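Living with less storage: Kenneth Bautista on drawers, moving house and the things we keep

6/1/18

Kenneth Bautista has moved house six times, and he says he got it wrong on five of them. He now spends his working week helping other people pack up, mostly older couples leaving family homes in Tapley for units closer to the shops in Nanham.

We met in his kitchen, where he made a pot of tea and apologised for the dog. He is 41 and used to drive a removals truck.

"When you drive the truck you only see boxes," he says. "You don't see what's in them until you've carried the same box into three different houses and it's still got the old tape on it. After a while I started asking people what was in there. Half of them couldn't tell me."

He left the removals firm and started on his own with a van and a phone number. His first customer was a retired teacher who had 800 books and a new flat with one wall free. It took them two weeks. He charged her for four days and says he would do the same again, as he learned most of the job from her.

His starting point is always the drawers. He doesn't touch the wardrobe, the garage or the shed until every drawer in the house has been opened and gone through.
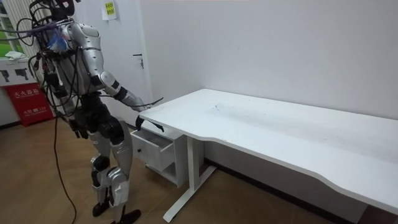 An open drawer at the near end of a long white desk.

"A drawer is small enough to finish," Bautista says. "You can do one before lunch. If you start in the garage you'll be out there at dark with everything on the lawn, and then it rains."

He asks people to take everything out and put back only what they have used since the previous January. Batteries, old keys and instruction books go in a separate tub to be looked at later. He lets people keep one drawer exactly as it is, with no questions asked. Most choose the one in the kitchen.

I asked whether families argue. He said they do, but seldom over anything worth money. The worst quarrel he has seen was between two brothers over a biscuit tin. In the end one took the tin and the other took the lid, and as far as he knows that is still how it stands.

"I don't get in the middle of it," he says. "I go and sit in the van for a bit."

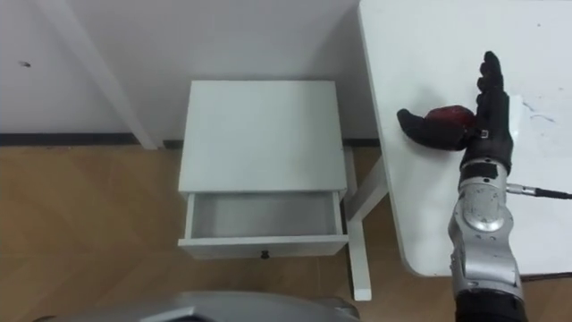
Bedside storage: a white nightstand with the drawer pulled open.

Bedside drawers are the part of the job he takes most care with. He won't open one unless the owner is in the room. People keep letters in there, and medicine, and sometimes cash they have forgotten. He once waited nearly an hour in a hallway while a man read through his late wife's diary, and then they got on with the linen cupboard.

New furniture is another sore point. Customers often buy it before they have measured the new place. A couple moving to Nanham last year ordered a Vikard chest of drawers that would not go round the bend in the stairs, and it spent the winter in their neighbour's carport. Bautista now carries a tape measure on his belt and a roll of masking tape, and marks the size of each piece on the floor of the new home before anything is loaded.
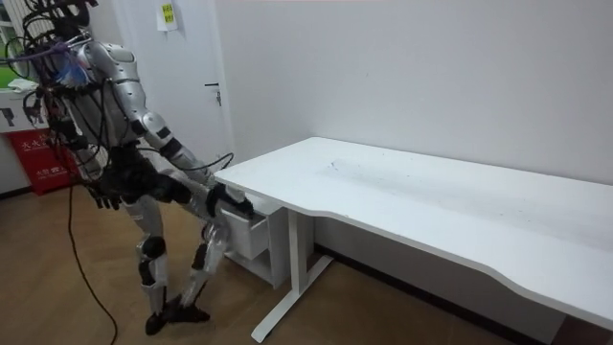 He is not against buying things. His own place has a good deal in it, including a Brerkska record player he has been meaning to fix and a shelf of his father's fishing reels. He doesn't fish. He says he has been through the reels with the same rules he gives everybody else and kept the lot.

Most jobs take him between two and six days. He prefers to have a gap in the middle so people can sleep on it, and he leaves the donation boxes in the hallway over that time so anything can be pulled back out. Usually it's only one or two items, often a vase.

I asked what he would say to someone who wanted to start on their own this weekend, without paying him. He thought about it while he rinsed the cups.

"Pick the drawer that sticks," he says. "There's something jammed at the back of it. Get that out first and see how you feel."

He is booked through to the end of autumn and is looking for someone to share the driving.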